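Re: Countertop color, still going around in circles
Date: 2018-05-09

> We have the Ostach quote for the kitchen and it's fine, but now we have to pick
> a color and I'm stuck. White shows everything, black shows dust. Did anybody
> here go with a speckled gray and regret it? We also need 2 coats of sealer,
> according to the shop.

No regrets here! We put in a gray speckle from Sotomayor last October and I'd pick it again tomorrow. Crumbs just vanish (my mother-in-law thinks I'm a much better housekeeper than I am). The only trouble is coffee rings near the sink, so wipe those up quick.

One thing though, look at a big piece before you say yes. The little chip they mail you looks plain gray, and then the whole slab shows up with blue and tan in it and suddenly your walls look wrong. We ended up repainting, which I hadn't budgeted for.
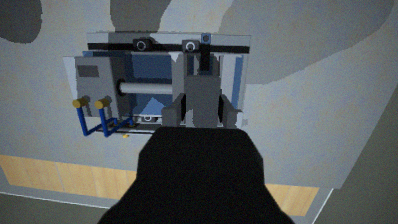
Mottled gray with a bit of blue, lavender and tan (computer rendering)

On the sealer, I used Flastex and paid 90 dollars for the can, and there's plenty left over. Do the second coat the next day and keep the cat out!! Ask your shop about the sink cutout too. Ours was an extra 200 and it wasn't on the first quote, so I was pretty grumpy on the phone.

If you're anywhere near Diltcombe, come by and put your paint cards on my counter.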